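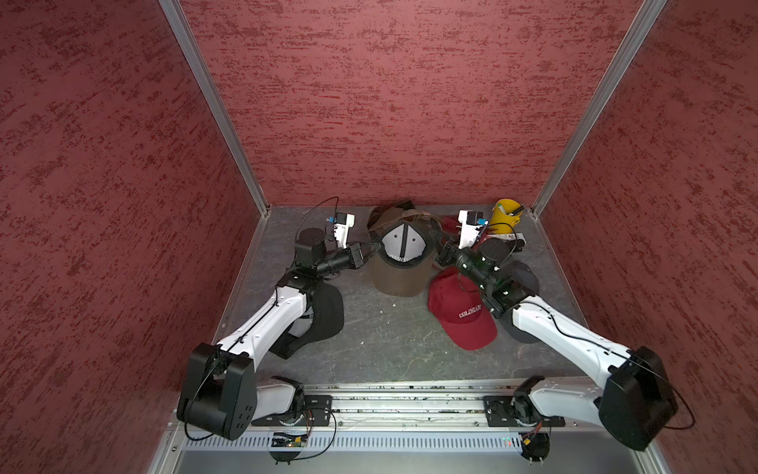

Sponge, Rag, or Stiff Brush? My Semester With Broken Color

Filed under: Student Work / Surfaces & Finishes
7 min read

My grandmother's dining room had sponged walls, and as a kid I thought they were the ugliest thing in the house. They were peach on cream and they looked like a cake that had been sat on. So it's a little funny that I ended up spending a whole semester on this stuff for my finishes class at Hokgate, and funnier that I now have opinions about sponges.

"Broken color" is the old trade term for any paint finish where you put one color over another and let the bottom one show through. Sponging is one kind. Ragging and stippling are two more, and those were the three I picked. I wanted to find out which one a beginner could do decently on a flat board, how much the color pair matters, and whether the light in the room changes the result (it does, wow).

What I bought

The class gave each of us a budget of 60 dollars. Most of mine went to paint. I got a flat white, a brick red, a darker red and a warm pinkish gray from Özkan, the hardware store across from the bus stop, where they let me dig through the returned cans at the back. The clear glaze was Vikier, the slow-drying kind. My teacher told us to get slow-drying and I nearly didn't listen, as it costs more. Buy the slow one. The fast one sets up while you're still looking for your rag.

I also got two natural sea sponges, one yellow kitchen sponge, a pile of old T-shirts from my brother's closet, and a stippling brush, the fat square kind with stiff bristles. The brush ate the rest of the money.

The boards were hardboard offcuts from the school shop. I gave them all two coats of white primer and a light sanding. I skipped the sanding on the first two boards and you could see every brush ridge through the glaze, so those became my test scraps.

Mixing

I mixed each glaze batch to 300 milliliters, two parts clear glaze to one part paint. In my first batch I went half and half because I wanted a stronger color, and it dried like plain paint with no depth at all. You want to see down into it a bit. That brick red with darker red and pinkish gray streaks, the sort of mottling on the panels at the top of this page, was the look I was chasing for most of the semester, and I got close to it on maybe two boards.

One thing I wish I'd done from the start was write the recipe on the lid of each jar. I had a very nice dusty red in October and I have no idea how I made it.

Sponging

Okay, this is the one everybody thinks they can do! I thought so too. The kitchen sponge was terrible. It has straight sides, and the straight sides print little rectangles all over your board. I tore the corners off and it got better, but it still repeated itself. The sea sponges were a lot nicer. You dampen them, squeeze them out hard, dip just the face, and dab most of it off on newspaper before you go near the board.

The trick that helped me most was turning my wrist between dabs. If you don't, your hand falls into a rhythm and the same blob shows up in rows, like wallpaper. I also learned to stand back every few minutes. From close up it all looks wonderful. From across the room there was a stripe down the middle of board four that I hadn't noticed at all.

Ragging

I tried this two ways. Ragging on means you dip a crumpled rag in the glaze and roll or press it on. Ragging off means you brush the glaze over the whole board and lift it with a clean rag. Ragging off was more fun and much more stressful – you have a few minutes and then that's it. It gave me the softest result, kind of like crushed velvet, and it was the only finish my mom said she'd have in her house.

Use T-shirts with no print on them. I left fuzz in two boards from an old sweatshirt, and one board has a faint crease pattern from a seam.

Stippling

Stippling is slow. You brush on the glaze and then hit it, straight on, with the square brush, over and over, wiping the bristles as you go. The texture is tiny and even, almost like orange peel. My arm hurt. I did one board per afternoon and couldn't face a second.

It was also the hardest one to keep consistent near the edges, where I kept hitting lighter without meaning to. My best board did come out of this method, though: dark red stippled over brick, then a very thin sponge layer of the gray once it was dry. Mixing two methods wasn't in my proposal, but my teacher said to leave it in.

The light problem

I painted everything in the shop, under cool overhead tubes, and I was really happy with my reds. Then I carried the boards over to the Zurer building, where we had our display wall, and half of them looked orange. The lamps there are 3000 K, so pretty warm, and 700 lumens each. The gray streaks nearly vanished. In the shop they had looked pink and quite separate from the red.

So I took the boards around to different spots: the shop, the display wall, and by a north window at home in the late afternoon. The boards with a big jump between the two colors held up everywhere. The subtle ones only worked in one place. If I were doing a real room I'd paint a sample board first and live with it in that room for a few days, morning and evening, before opening the big can.

What I'd change

I used too many colors too early. I should have stuck with one pair until I could do all three methods, and then played around. I also want to try a satin topcoat, because all my boards are flat and they already have fingerprints on them from the display.

My grandmother came to see the wall, by the way. She liked the ragged ones best and asked if I could do her hallway. I said yes, and we're starting with the closet door.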